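The quiet pleasures of a monitored door

My neighbour's alarm used to go off whenever it rained hard from the west. We all learned to sleep through it, and I suppose any passing burglar could have learned the same. So when Rissanen, the small firm that looks after most of the shops on our side of Stollville, invited me to spend a night in its monitoring room, I said yes before I'd finished reading the message. 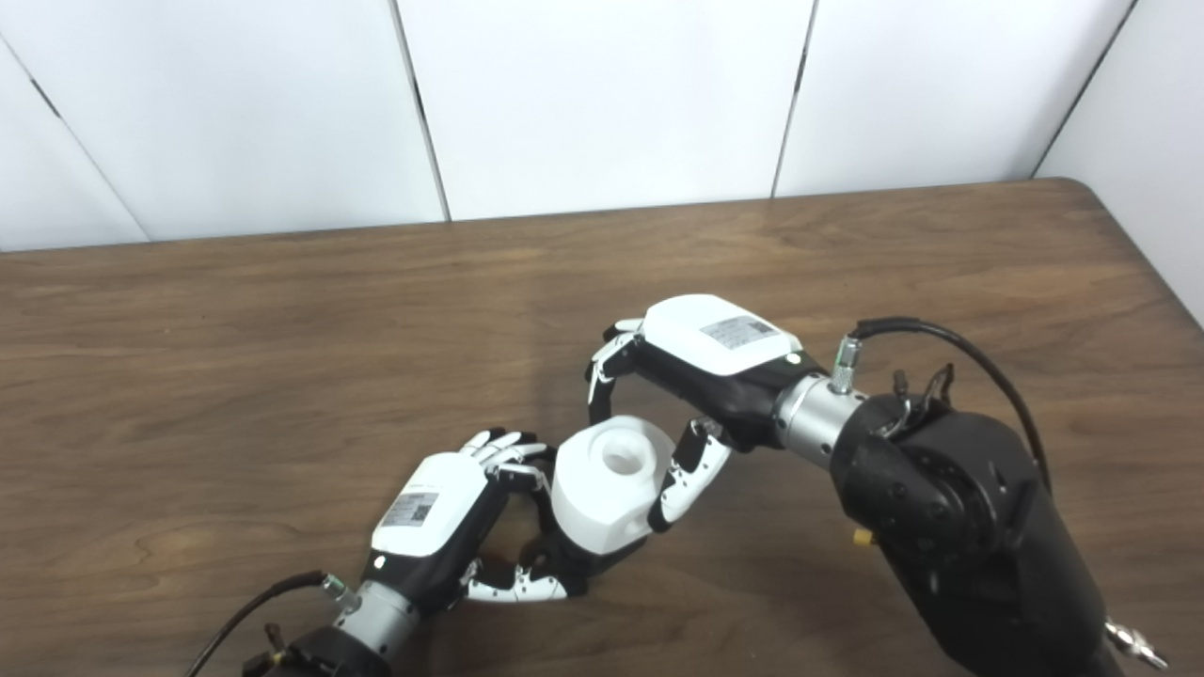

Saimi Harju
Home and Security Writer

The room is smaller than you'd imagine, with 4 desks, a kettle and a wall of screens that mostly do nothing. I loved it. Each signal arrives with a soft two-note chime, and the operator has the site's floor plan up before the second note has faded. The night I sat in, the first one came from a bakery at ten to three. The baker had got in early and forgotten the code (again, I was told, with real affection). One phone call, one password, all done.

What makes it work is sound. Rissanen fits its customers with the Skurard, a listening sensor that sends a short clip along with the alert. A person hears it and decides whether to ring the keyholder or the police. I listened to a few old clips and was surprised how quickly the ear gets good at this. A cat on a shelf is nothing like a crowbar on a door frame. Hail is lovely.

The firm now watches over 195 premises, and it has started taking on houses too. Fitting an ordinary semi costs about 700 pounds, with the monthly fee on top. That's real money, and I'd read the contract slowly before signing. Ask who holds your keys, how long clips are kept and what happens if you move. Ask about the guarantee as well. Rissanen's pays the first 1,000 pounds of a loss if a break-in goes unnoticed, but only where the system was switched on and every listed door was covered.

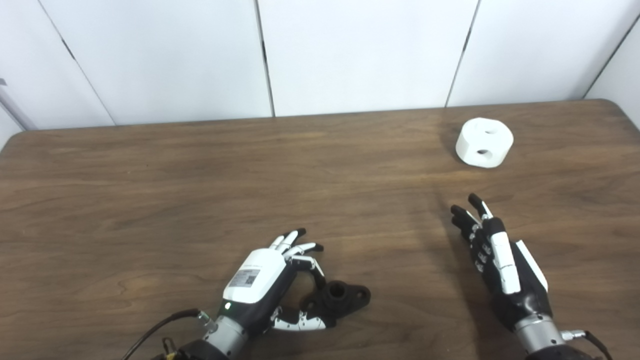

Both hands on the table, with the white wall panels behind.

The older Flarnlow boxes are still out there, the big bell kind bolted under the eaves, and I have a soft spot for them. They can often be kept as the outside siren while everything indoors is replaced — worth asking your fitter, as it spares you a patch of bare brick and a morning of drilling.

By six the chimes had become a steady run of cleaners and early openers, each tapping in a code and each showing up as a line of green text. I walked home past the bakery, bought two rolls and looked up at the little sensor above the till. Then I went back and checked my own back door, which I'd left on the latch.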